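Workshop Tips: Care of the Hand-Held Gripper

Jornley Equipment Office. Prepared by Lotte Jacobs.

These notes cover the cleaning and checking of the two-finger gripper used at the table station.
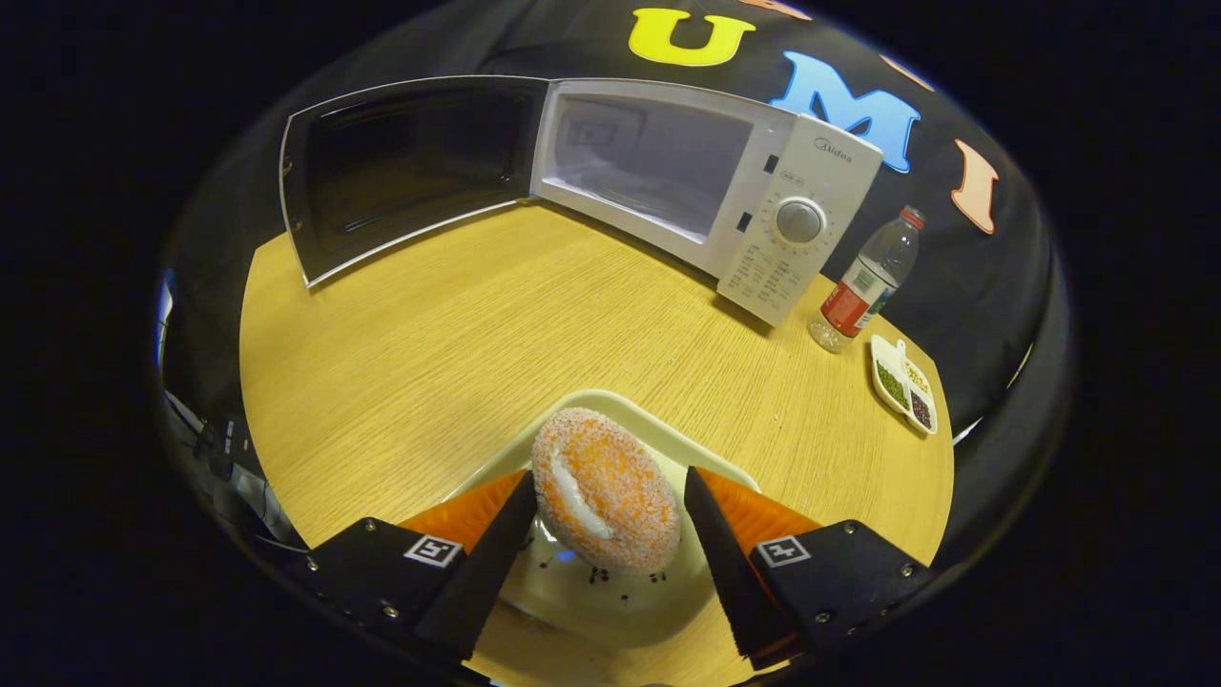
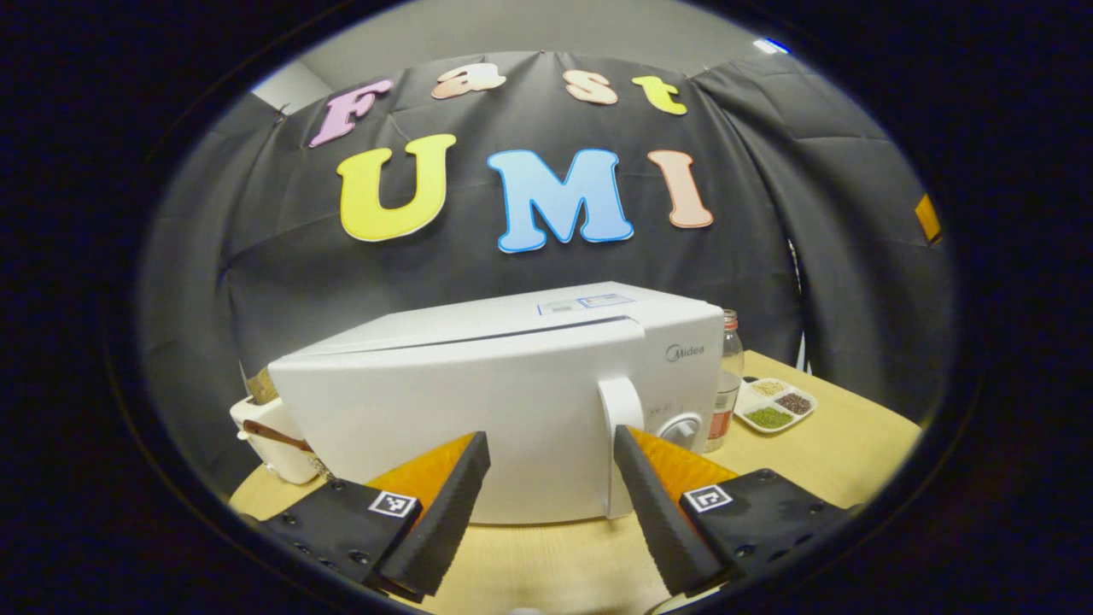

Gripper at the table station, with the white Midea on the tabletop.

CATEGORY: CLEANING AND UPKEEP

Wipe the orange faces of both fingers after any work with food. Sugar is best removed with a damp cloth.

Keep the square markers clean and flat. Do not use solvent on them.

Check the screws on each mounting block by hand every 124 cycles. Replace both fingers together at 4,000 cycles.

Report worn parts to Kusum Gautam, extension 161.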